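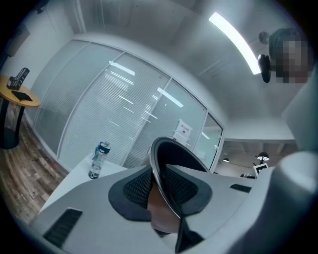 Figure 6. Wrist view with a round, silver-rimmed object between the finger pads.

6.2 Setting the image mask and checking grasp detection

The Tillman perception node works on the full fisheye image. The gripper body and both pads stay in view at all times and must be masked before tracking is started. Glass partitions and ceiling lights, both present in Figure 6, are handled in step 4.

1. Stop the tracking node and open the Mask tab.
2. Load the default mask. It covers the dark circular border and the gripper body.
3. Adjust the inner edge of the mask until the opening between the two pads is left clear. The grasp detector reads this area only.
4. Draw exclusion regions over bright reflections on glass and over any ceiling light. Features found there drift with the camera and degrade the pose estimate.
5. Set Minimum features to 227 and save the mask.
6. Restart the node. The status line should show TRACKING within 11 seconds.
7. Close the pads on a test object and read the Grasp field. Record the value in the session log.

Note: Shiny rims can produce a false edge along the pad boundary. If the Grasp field flickers, raise Edge threshold one step at a time and repeat step 7.

Note: Face pixelation is applied on export and does not alter the images used for tracking.

Caution: Do not reload the default mask while the node is running. The pose history is cleared and the session cannot be recovered.

If error 3574 appears, the mask size does not match the camera profile. Select the correct profile and start again from step 1.

Revised May 5, 2020, L. Moschos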